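Search this site
Enter keywords

TRINDHAM SOUND ARCHIVE — TRANSFER ROOM NOTEBOOK

Entry for August, second session on the Aguiar reels
Kept by P. Wumbei. Initials in the margin, please, if you add anything.

Purpose of session

To complete the flat transfer of the Florkberg concert tapes and to settle which of the two surviving sources should be used for the proposed reissue. The previous issue, on the Brokero label, was cut from a copy tape with the top end rolled off and a good deal of added echo. The master has never been used for a commercial release, so far as our file shows.

Condition on receipt

Reel A: quarter-inch, acetate backing, two-track stereo, tails out. Box marked in pencil with the running order and one line in ballpoint that has been scored through. Slight vinegar odour on opening. Edges dry and a little wavy for the first few minutes of programme, flat after that.

Reel B: quarter-inch, polyester backing, back-coated, heads out. No odour. Sticky to the touch at the outer wraps. Baked before playback in accordance with the room procedure and rested overnight. Shed was light and confined to the guides.

Both reels were rewound by hand past the leader before being put on the machine. The splices on Reel A had dried out and were remade with new tape. The old splicing tape has been bagged and kept with the box, as the client asked for everything to be returned.

Line-up

There are no tones on Reel A. Azimuth was set by ear on the announcer and the cymbals, then confirmed on the phase meter during the applause after the third song. Reel B carries tones at the head, but they do not agree with the programme that follows, and I believe they were spliced on from another job. Azimuth was therefore set by ear there as well.

Replay equalisation: NAB for both. I tried IEC on Reel A for completeness. It was plainly wrong, with the bass guitar thin and the voice hard.

No noise reduction was used on either reel. The Brokero sleeve claims otherwise, but there is no pumping on the flat playback and no encoding tone.

Listening notes, Reel A

Opening fanfare is complete, including the bandleader's count. On the Brokero issue the count was removed and the first chord fades up.

Songs 1 to 4: strong, centred vocal, horns to the left and a little back. The room is quite audible. Some print-through ahead of the quiet opening to Song 3, which I would leave alone.

Song 5: the well-known false start is here in full. The singer stops the band, speaks to the front row and begins again. The earlier issue joined the two attempts and lost the spoken part entirely. The join falls in the second bar and is easy to hear once one knows of it.

Song 7: dropout in the right channel during the first chorus. It is present on the tape and is not a fault of our replay, as three passes gave the same result. Reel B is clean at this point and may be used as a patch.

Song 9: the vocal microphone is briefly overloaded on the long note. The distortion is on both reels, so it was recorded that way. No treatment is recommended.

Encore: the tape runs out before the end of the applause. The last clean point is marked at 447 on the machine counter, counted from zero at the first splice.

Listening notes, Reel B

This is a copy made with some limiting. The drums are flatter, and the audience comes forward between phrases in a way that does not occur on Reel A. It runs slightly fast — a small fraction of a semitone by comparison with the piano introduction to Song 2 — and will need correction before any section is patched into the master.

Its one clear advantage is that the closing applause and the house announcement are complete. I propose a crossfade from A to B in the applause following the encore, where the change of perspective is least noticeable.

Recommendation

Reel A to be the source throughout, with Reel B used for the chorus of Song 7 and for the closing applause. Every patch should be declared in the booklet. Collectors of this material compare issues very closely, and an undeclared repair will be found within a week of release.

I do not support the request for a "widened" stereo image. The tape has a perfectly good image of its own.

Outstanding items

1. Confirm the order of Songs 10 and 11. The pencil list on the box has them reversed, and the Brokero sleeve follows the box. The tape is continuous across the change with no splice, so the tape should be taken as correct.

2. Obtain written permission for the spoken passage before Song 5. The client considers it part of the performance. The publisher has not yet replied.

3. Locate the sleeve photographs. The Aguiar estate lent a folder of prints with the reels, and two are listed on the loan form but were not in the folder when I checked it against the form.

4. Wash the lint-free cloths and cotton gloves separately from the general linen, without fabric softener, and line-dry. Softener leaves a residue that ends up on the guides. 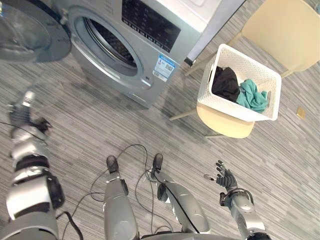 5. Replace the left-hand pinch roller on the second machine. It has hardened at one edge and should not be used for acetate until this has been done.

6. Return the demagnetiser to its labelled drawer after use.

Files and storage

Flat transfers were made at 96 kHz, 24-bit, with no processing of any kind. The raw files carry the reel letter and the pass number. Speed-corrected sections of Reel B will be kept in a separate folder and must never overwrite the raw files.

Both reels have been stored upright, tails out, in the cool store. Reel A is in a vented box on account of the vinegar odour and is to be kept apart from the rest of the collection. A test strip has been placed with it and should be read at the start of the next session.

Next session: patch for Song 7, trial crossfade on the closing applause, and a comparison at matched level with the Brokero pressing. Please leave the first machine lined up as it is.

P.W.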